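# Pirholm practice kit (two-finger hand grippers, sold as a pair)

I get asked for these often enough now that they need their own page, so hello! I'm Shanti Goel, I run the Sunday robotics club at Narkari, and the Pirholm is the hand-held gripper our students learn on before they get anywhere near a motor.

You hold it, you squeeze, the two fingers close. The body is black plastic with silver pivot pins, and the pads are the blue ribbed kind that give a little when they meet something. We sell them in twos, as nearly every task we set wants a left and a right (and sharing one causes arguments).

The club's favourite job is the chopstick sort. Everything gets picked up with the grippers, fingers stay out of it, and the sticks go into the green holder. Any kitchen with a bit of bench will do, and a bright cloth underneath makes dark sticks much easier to find.
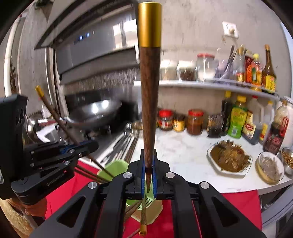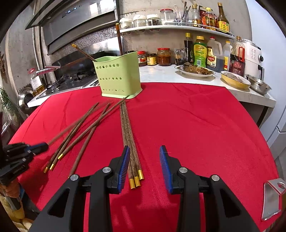 Grip low and the stick tips over backwards. Grip too high and you'll knock the rim of the holder on the way in. Most of my lot settle on a spot just under the gold cap, then argue with me when I suggest trying further down! I don't mind what they choose as long as they write it in their logbook, which we mark at the end of term along with the timed run.

**What's in the box**

- 2 Pirholm grippers, assembled
- 8 blue finger pads (four fitted, four spare)
- a hex key for the pivots
- the Lodhi task cards, 15 of them, chopstick sort included

Chopsticks and holder aren't included. Use whatever is in your drawer, though smooth lacquered ones are a fair bit harder and I'd save those for week three.

**Looking after them**

Wipe the pads with a damp cloth after each session. Sauce is the enemy, and so is hand cream. If a finger starts to feel sloppy, nip up the pivot a quarter turn and try again. Please don't oil them, I've had a whole set come back with grit stuck in every joint.

**Will they work with the Deltari arm?**

The pads will, they slide straight on. The grippers themselves won't, the mount is a different shape and I haven't come up with an adapter I like.

**Ordering**

A class bundle is $1,115 and school purchase orders are fine. The next batch is ready in March. Tell me the ages you're teaching when you order, as the younger ones do better with the softer pads and I can swap them before I pack the box.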